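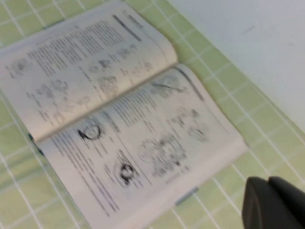

Atif Swati wants to know whether he can throw out the paper manuals once he has the PDFs, and adds that he's asked three websites and got three different answers. We get some version of that most weeks, so it goes first.

Keeping manuals and household paperwork: frequently asked questions

Can I throw out the paper manual if I have the PDF?

Usually, yes. Open the PDF first and check that it covers your model and not a cousin of it. Makers reuse names. I have downloaded a "complete" manual that turned out to be the quick start sheet in 28 languages.

But I can always find it online, right?

People say this a lot, and I don't buy it. Manuals vanish when a company is sold or redoes its website. The sites that step in want an account, or a card number, or they serve you a scan with every second page missing. If you might need it, save a copy now.

What about the parts list?

Keep it. The setup pages are useful once. The parts list is what you'll want eight years later when a hinge snaps and the store asks for a number. If it's printed separately, it is often missing from the PDF.

Do I need the manual to make a warranty claim?

I have never been asked for one. You need proof of purchase and normally the serial number. Write the serial number down before the thing is pushed against a wall. Some warranty cards are bound into the back of the booklet, so look there before you recycle it.

Should I mail in the registration card?

Read what it asks. If it wants your income and hobbies, it's a marketing form. Registering can help with recall notices, and for that a name, an address and a model number should do. Leave the rest blank.

Thermal receipts fade. Is that exaggerated?

No, that one is true. Keep them away from heat and plastic sleeves, or take a picture the day you get home. Check that you can read the date in the picture.

Is a scanning app worth paying for?

I doubt it. The one on your phone is probably fine. Hiyori Amano wrote in to say she paid for a year of one, scanned 164 documents, and then couldn't export them in a batch. Before you pay anybody, try getting ten files back out.

Which filing system is best?

Whichever one you already half use. I tried the Clillow method, with the colored tabs, and gave up by July. Sorting by room works for us: kitchen, laundry, garage, everything else. Thư Mai files by year of purchase and swears by it, though I've watched her look for the dishwasher booklet and it was not quick.

How long should I keep things?

Manuals and parts lists – as long as you own the item. Receipts – until the warranty is up, longer if you may need them for insurance or taxes. Ask your insurer what they accept and get the answer in writing. Tax rules vary, and I'm not going to guess at yours.

Do buyers care about the manual when I sell something?

A little. Sellers will tell you it adds real money to the price. I've seen no evidence of that for ordinary appliances. For sewing machines and older cameras, maybe.

When I move out, do I leave the manuals behind?

Leave the ones for anything staying in the house. Put them in one drawer and tell the new people which drawer.

Are other languages worth keeping?

If the booklet is stapled, don't bother cutting it up. If they came as separate booklets, keep the ones somebody in the house reads.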